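The Lisine Gauge

The gauge at Lisine stood 15 meters upstream of the old ferry landing and recorded the level of the river once an hour. It had a float, a counterweight, and a drum of paper that was changed every 24 days. The record began in July of a year when the ferry still ran.

The inspector from Tornberg arrived on the morning bus with a level, a folding staff, and a bound copy of the station log. Her instructions covered one item. The benchmark at Lisine disagreed with the benchmark at Balik, and the disagreement had grown.

She set up on the landing and sighted back to the brass bolt in the church step. She read the staff, wrote down the figure, moved the instrument, and read it again. The two readings closed within tolerance. The bolt had not moved. She then ran the line to the gauge house and found that the gauge house had.

The log explained part of it. Entry 621 noted a crack in the north wall, width of a coin. Entry 1576 noted the same crack, width of a hand. Between them the observer had recorded ice, two floods, a nest in the float well, and the death of his wife, which he had entered in the column for remarks, in the same small letters as the ice. The level for that day was given at every hour, including the hours of the night.

The inspector checked those hours against the drum sheet. The pen trace was continuous. The log agreed with it throughout.

She computed the rate of settlement and then the correction, which had to be applied backward through the whole record. It was a small correction. It put the river higher than he had written it, by a little more each year, and she saw that the second flood had reached his doorstep.

The form from Chege asked for the cause of error. She wrote: subsidence of structure. It asked whether the observer had been at fault. She wrote: no. A space remained for remarks. She left it open until the bus came, then copied in the observer's entry for that day, with the hours.

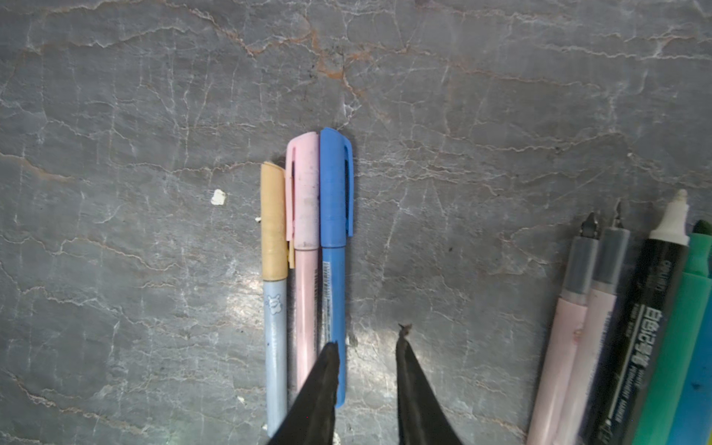 Oduya wrote that the correction should have been spread from entry 621 onward, with the earlier years left alone, but that the remarks column was right and every old log had one line like it.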